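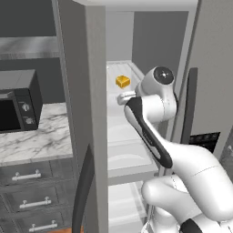 Why did the Byzantines keep blinding people they wanted out of the way instead of just killing them? I'm in a little local history reading group in Skornesdale and we've been doing Irene's successors since May, and I swear every third chapter somebody loses his eyes. I've now got a stack of notes on it, more than 50 index cards, and I sort them by color, so the really grim ones are the same golden yellow as that little block on the top shelf of the fridge. My question is whether there was an actual law behind it or whether it was just custom. The book we're using (the Kourkoulas one, the short paperback) says an emperor had to be "whole in body" and leaves it there, no footnote or anything. Was that written down somewhere? And did it ever fail to work? Our next meeting is coming up and I said I'd have something to say, so even a pointer to the right chapter of something would help.
Posted by Gidbridge, Jun 30, 2025

Ifigeneia Andreadis
Oh, I love this one! Short version – custom, mostly, at least where the throne was concerned. I've never found a law that says "a blind man can't be emperor," and I've looked. The idea was that the emperor was supposed to mirror the ruler of heaven, so he had to be complete, and a man with his eyes or nose gone was thought to be out of the running. Mutilation does turn up in the written law as a punishment for various crimes, though. Look for the Ecloga, the law code put out under Leo III in the eighth century. It swaps a lot of death sentences for cutting off a nose or a hand, and people at the time could see that as the merciful choice, because the fellow had the rest of his life to repent. I know, I know.

As for failing to work, you want Justinian II. His nose was cut in 695 and he was packed off to Cherson, and ten years later he came back with Bulgar help, got in through an aqueduct and took the throne again. He's the reason you'll read that noses went out of fashion for rivals and eyes came in. I'm a bit wary of that story since it's so neat, but the timing does more or less fit.

And since you're on Irene – her own son, Constantine VI, was blinded in 797 on behalf of her party, in the same palace room he was born in. There's disagreement over how long he lived afterward. Some writers have him dying of the wounds pretty fast and others give him years. I'd tell your group that it isn't settled and let them fight about it over coffee.

If you want a primary source, Theophanes is the one to get, and he's been translated into English. Read him with a grain of salt, he has his favorites. My library had to order it from another branch and it took 15 days, so ask now.

Drumanix
they did it because dead guys become martyrs. also google Basil II and the Bulgarians, way worse

Filippos Deligiannis
Agree with Ifigeneia on nearly all of it. Drumanix, the Basil story usually gets told with 14,000 or 15,000 prisoners, and plenty of historians think that's badly inflated. They were also soldiers and not rivals for the throne, so it's a different thing from what was asked.

One more for your cards is Isaac II Angelos. He was blinded by his brother in 1195 and then put back on the throne in 1203 when the Fourth Crusade showed up, ruling alongside his son. So a blind man did sit on the throne, for a few months anyway, and it went about as badly as you'd expect. I'd save him for the end of your talk if the group hasn't read that far.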